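Visit to the Setthorpe Demonstration Kitchen
Report to members, January 10, 2024

A delegation of nine members visited the Setthorpe site of Skandlow this month at the invitation of Viorica Halilović, who heads the household tasks program. The visit lasted one afternoon and was limited to the recording rooms. The offices and the repair shop were closed to visitors.

Ms. Halilović opened with a short talk on the purpose of the work. The program gathers examples from which a learning system is trained to carry out ordinary kitchen jobs. Each example is one complete attempt at a task, stored with the arm's movements, the camera views and a written instruction. The collection stood at 2504 attempts on the day of our visit, of which 1220 concern drawers and their contents. A further 416 had been set aside for a second review – mostly attempts in which the written instruction did not match what the operator had done.

Members asked whether failed attempts are discarded. Misaki Honda, who supervises the operators, replied that they are kept and labeled as failures. An operator works for 2 hours at most before handing over, and the drawer is rearranged between attempts according to a printed list. Ms. Honda considered the rearranging to be the slowest part of the day.

The group then moved to the kitchen, where work on the cutlery task was under way. Visitors stood behind a line on the floor and were asked not to speak while an attempt was being recorded.
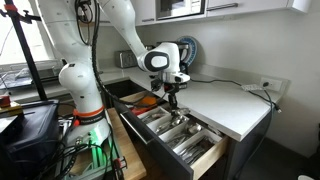
The arm at the open cutlery drawer, with the gripper above the spoon compartment.

Ubaldo Sala asked how far examples from one kitchen would serve in another. Ms. Halilović said that this remains an open question and that a second kitchen is being fitted out at Lerton, with different drawers and lighting. Recording there is expected to begin in the spring.

The delegation thanks Ms. Halilović and her staff for their time. Members who wish to join a later visit to Lerton should give their names to Lejla Begović.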